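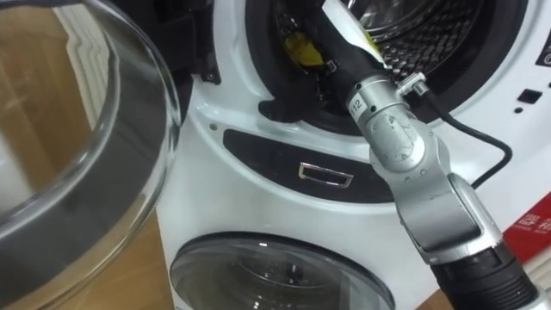
Towels still stiff and sour after a normal wash

Posted in Laundry and Linens, Zellelstead Community Help

My bath towels come out of the wash feeling stiff, and they smell sour again after one use. I wash them warm with the dose printed on the cap, plus softener. The water in Zellelstead is hard. I have tried a second rinse and it made no difference. Is there a way to fix these, or do I need new ones?

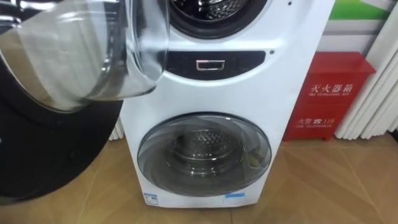

Faisal Farooqui
Stop using the softener first. It leaves a coating on the loops, and towels with a coating don't soak up much. Then run them once on hot with detergent and no softener, and once more with a cup of white vinegar and nothing else. Never put vinegar in with bleach. Check the care label before washing hot. Don't fill the drum to the top -- 6 towels is my limit for one load. Shake each one out before you dry it. If they are still sour after that, clean the door gasket and leave the door open between loads.

Imke Schwerdtfeger
Agree about the softener. In hard water you may also need more detergent than you think, or a water conditioner. Mine took 3 washes to come back.

unsigned
just buy new ones, mine were 72 months old and no wash helped

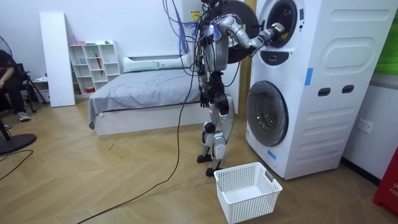 Page last changed: April, 3:53 p.m.

Replies to this page are closed. For hard water stains on sinks and faucets, see Kitchen and Bath.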